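Three years ago I'd have told you a staircase was a staircase. Then we bought the house in Rukolside, with treads so worn in the middle that you could have eaten soup out of them, and I learned otherwise.

I rang round in August and got Skultia, a small joinery firm over in Drondik, to come and look. Their joiner went up and down it in his socks for ages, humming, and told me the strings were sound and only the treads needed doing. I could have hugged him! Another firm had wanted to rip the whole lot out (and skim the hall ceiling while they were at it, which I hadn't asked for).

We went for ash. The boards came from the Siliņa yard and cost me £600, with another £400 for the handrail — more than I'd planned, but the old one wobbled and I'd been pretending it didn't. Fitting took three days. We slept downstairs on the sofa bed and ate a lot of toast. 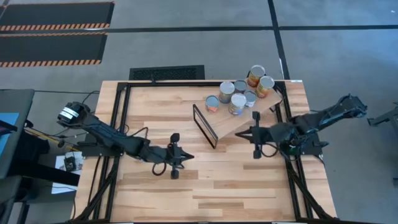
My one regret is the oil. I chose a matt one from a tiny sample and it's come up yellower than I'd like, so I'm going to sand back the bottom step with some 80 grit and try again after Easter.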